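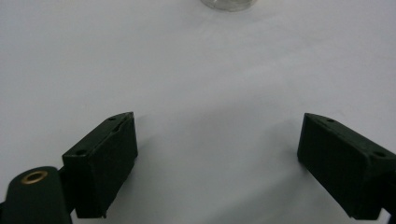

Surface prep for the fragment sort, Tuesday, second entry. The old top was rejected last week on two counts: it had a grain that hid the small chips, and it rang when anything was set down on it. The replacement is a pale sheet with no pattern and no seams to catch an edge. With the clear container standing well back, there is a wide stretch of bare matte surface in front of it. That is the working area. The only tone variation I can find is a slight dulling toward the left and a cooler patch further up, and neither is strong enough to confuse with a chip. Off-white on grey-white is still poor contrast for the palest pieces. Kalkidan wants a charcoal sheet. I have asked Vass for a price on one, in matte only. Their gloss stock is useless under our lights.

Material: the Clirnside lot, as delivered, unwashed. Hamdia logged it at 3,000 g gross, bag included. I drew 700 g for today and left the remainder sealed on the lower shelf in the store. Please do not top up from the open bag. The fines settle to the bottom and the second draw never matches the first.

Sieve: Wirnamus 4 mm, brushed out beforehand. Anything passing goes in the discard tub and is weighed at the end of the day. Discard weight so far is 30 g, lower than the last lot. I put that down to the supplier's packing and have no evidence for it.

Method as it stands:

1. Lay the board, wipe with a barely damp cloth, let it dry fully.
2. Load the clear box and leave the top open.
3. Place the cup to the left of the box with a clear gap between them. If they are closer than a hand's width, dropped chips land under the cup and get missed.
4. Transfer to the cup one piece at a time. No scooping, no tipping.
5. Stop when the cup floor is covered. Weigh, label, empty into the numbered bag, start again.

Step 5 used to read "stop at half full". Changed in September after Emiko pointed out that the lower pieces were being scratched by the load on top. The old sheet is still taped inside the cupboard door and somebody should take it down. 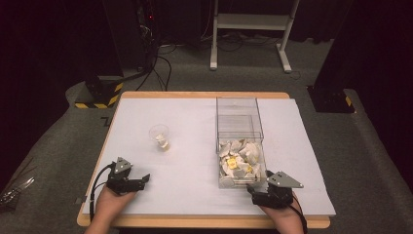
Getachew Feyisa
Materials technician, small parts bench

Continuing after lunch. The board overhangs the right edge of the table slightly. I left it, as trimming foam board on site sheds crumbs that look exactly like our fines. If you lean on that side it will flex, so keep your weight off it. Muthu has a full-size backing panel coming, and the overhang can be dealt with then.

The box sits toward the right of the board and the cup left of centre. The heap fills only the lower part of the box, which suits me: the tall clear walls above it stop pieces skipping out when the pile slumps. They also mean you have to come in from the top at a steep angle. I tried the shallow Vokico tray on the previous lot and spent more time picking chips off the carpet than sorting. Dark grey carpet does at least show them up.

The yellow blocks in with the chips are position markers. One near the middle of the heap, another lower and to the right. They give a fixed colour to refer to when two people are comparing notes on where a piece came from. Leave them where they are until the lot is finished, and do not send them through to the cup. They are not to be weighed. Hamdia's first total had one in it and we lost most of an hour looking for the error.

Cup notes. The short one is better than the tall one in every respect except capacity, and capacity is not the constraint. A few fragments in the bottom can be checked through the side without lifting it. Tare is written on the base in pencil and rubs off, so re-tare each morning.

Grading is by eye for now: off-white in one bag, grey in the other, mixed pieces to grey. I am not happy with mixed going to grey. On the last lot 197 pieces went that way and a fair share were white on the outer face with a grey break. Kalkidan suggests grading on the outer face only — sensible, provided we can agree which face is the outer one on something the size of a fingernail. To be raised at the next bench meeting.

Outstanding:
Charcoal sheet, waiting on Vass.
Backing panel, Muthu.
Remove old method sheet from cupboard door.
Second 4 mm sieve. The rim on ours is lifting and chips lodge under it.
Weigh discard tub before close and enter it on the lot card.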